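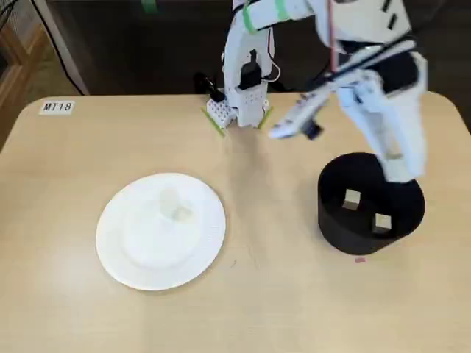
Plate and black container on the table at Skuststead.

25 January 2021
By Kamarul Hartono

Dear all at the Baxter fund,

We've had a really good few months and I'm very pleased to be writing this one! The tabletop work (small things on plates, small things into pots, the everyday business of serving and clearing) has moved on a long way since the last report, and the Skuststead room is properly in use.

The biggest change is that we've settled on the tableware. You may remember that last April we were still arguing over china, melamine and paper. We went with round white paper plates, and I'm so glad we did. They're light, they stack in next to no space, and the ridged rim gives a bit of shape to work with at the edge. We bought 200 and have 172 left, so your money is going further than I'd budgeted for. The black container with the square openings in its side is staying too. It is short and wide, and that suits a small table very well.

The table itself has been a pleasure. Rounded corners, a pale top, and a label at the back (MT18) so that our notes and the Kastavley notes can refer to the same one. Before the labels went on we lost a whole afternoon to two sets of notes about two different tables, and I don't want to repeat that!

We have written up 19 short activities so far. Most of them start with one or two small pieces on a plate, and I'd been a little worried that this was too plain to be worth your while. It has been the most useful part of the whole programme. White pieces on a white plate are surprisingly absorbing, and we've added more of them to the list.
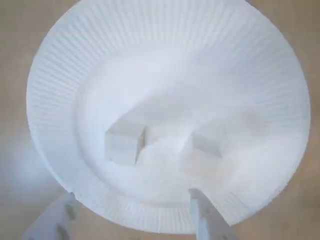

Two small white blocks on one of the paper plates.

Still to do: the written guide is behind (my fault, the section on clearing away has been rewritten twice), and we need a better shelf for the plates. Skivitz have quoted for one and I'll forward the figures separately. Kastavley would also like 2 more containers in the same black, if the supplier still has them.

Next on the list are bowls, which I'm looking forward to enormously, and then a longer activity that goes from a laid plate right through to a cleared table. You'd be very welcome to come and see the room.

Contact: Kamarul Hartono, Skuststead | © 2021 Skuststead | Back to top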